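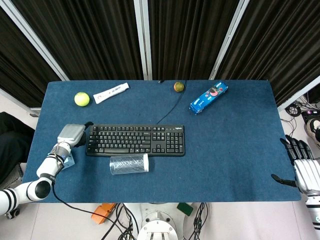

Section 2: Setting up your Semari Matchday board before kick-off

Welcome back, and well done for getting through the unpacking. This section takes you from a switched-off scoreboard to one that knows who is playing and for how long, so do make yourself a cup of tea first and have the team sheets handy if they have arrived.

1. Press and hold the green power key until the board beeps twice. The display will run through all its digits, which takes a little while, and then settle on 0 - 0.

2. Press TEAMS and type in the home side, then the away side. Names can be up to 42 characters long, though anything lengthy will scroll along the top. If you are running a youth tournament with plenty of Uniteds and Rovers, please put the age group first!

3. Press CLOCK and choose the length of each half. The board is set for 45 minutes when it leaves us, so you'll want to change it for junior football.

Note: The clock counts up. If your league likes a countdown (the Tenitz summer sevens in August always do), go to CLOCK, then DIRECTION, and pick DOWN.

4. Pair the handset by holding it beside the board and pressing LINK on both. A steady blue light means they have found each other. Range is some 138 metres over open grass, and rather less with a stand full of people in between.

5. Give the home side a practice goal with the plus key, then take it away again with the minus key. Try it a few times until your thumb gets used to it - goals have a habit of arriving when you're looking down.

6. Press RESET and hold it until the score clears.

Caution: RESET also wipes the substitutions list. Save it first with STORE if you have already typed it in.

Caution: Never open the back panel while the board is plugged in, even to change a fuse.

If the handset refuses to link after two tries, switch everything off, wait a minute and go back to step 4. Still stuck? Ask for Brayan Montoya on the Semari help desk, who is in on match days until the final whistle.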